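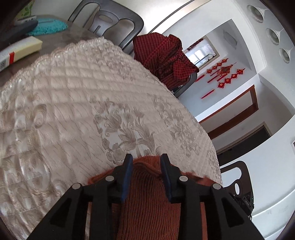

What happens to a jumper or blanket that is handed in for mending at a Lilelik shop?

It is checked at the counter, priced, given a numbered ticket and sent to the Evard workroom, and the customer collects it from the same shop when the mending is finished.

Search news and press releases
Enter keyword
Search

13 November 2018

LILELIK OPENS MENDING SERVICE TO ALL CUSTOMERS

Household textiles retailer Lilelik is to offer its mending service for knitwear and bedding in all seven of its shops. Until now the service has been limited to the Evard branch, where it began as a trial in June. The other six branches will start taking items at their counters from next Monday.

The service covers knitted clothing, knitted throws, quilts, bedspreads and woven blankets. Items do not have to have been bought from Lilelik. Customers in Evard asked about this more than anything else during the trial, and the company has kept the rule as it was: anything that falls into one of the listed groups will be looked at, whatever the label says and whether or not there is a receipt.

During the trial the Evard workroom accepted 408 items. Most were jumpers and cardigans with holes at the elbow or cuff. Quilts with worn binding made up the next largest group, followed by blankets with moth damage. A smaller number of items were turned down at the counter, mainly felted wool that had shrunk in the wash and could not be brought back to size.

Prices

A single hole or dropped stitch in knitwear costs £5 to mend. Re-binding one side of a quilt or bedspread costs £20. Larger jobs are priced by the workroom after it has seen the item, and no work is started until the customer has agreed to the price by telephone or at the counter. If the customer decides against the repair, the item is returned to the shop without charge.

Payment is taken on collection. Lilelik gift cards can be used.

Preparing items

Items must be washed or dry-cleaned before they are handed in. Counter staff will not accept anything that has been stored with mothballs. Customers who have kept spare yarn, buttons or an offcut of the original fabric should bring it along in a bag marked with their name. Where there is no matching yarn, the workroom will pick the closest shade from its stock and attach a short length to the ticket, so that the customer can look at it before the work goes ahead.

The company asks customers to leave loose threads as they are. Several items received in the summer had been trimmed at home, and this made the repair longer and in some cases more visible. A safety pin placed beside a dropped stitch is enough to stop it running further.

Transport and storage

Items will travel between the shops and Evard twice a week with Brito, the carrier that already handles the company's stock deliveries. Each item goes in its own cotton bag with the ticket number sewn to the drawstring. Finished work will be held at the shop for 20 working days. After that the customer will be contacted again and the item moved to storage at Evard.

Wool yarn for the service is supplied by Nado, which spins and dyes to order in small lots. Lilelik has asked the mill to add a range of browns, rusts and dark greens after the workroom ran short of them in the early autumn. Cream and navy will continue to be held in three weights.

A spokesperson for Lilelik said: "The trial told us that people hold on to good blankets and jumpers for a long time with a hole in them. They don't want to throw them out and they don't know where to take them. Most of these jobs are small. We have the workroom and the staff to do them, so it made sense to let the other branches join in."

The Evard workroom has moved to the first floor of the branch to make space for the extra work. Its old room on the ground floor will be used as the collection point for that shop. Two further menders have been taken on, and a third post will be advertised in the new year.

Waiting times in Evard are at present three weeks for knitwear and five for quilts. They are likely to be longer in December. Customers who need an item back before Christmas should hand it in by the end of this month and tell the counter staff the date they need it.

Leaflets with the full price list and washing instructions are available in all branches.

Notes to editors

Lilelik sells bed linen, blankets, towels and knitwear. Its head office is in Evard.

The mending service does not cover leather, fur, curtains, carpets or electric blankets.

Press enquiries should be made in writing to the Lilelik press office, Evard.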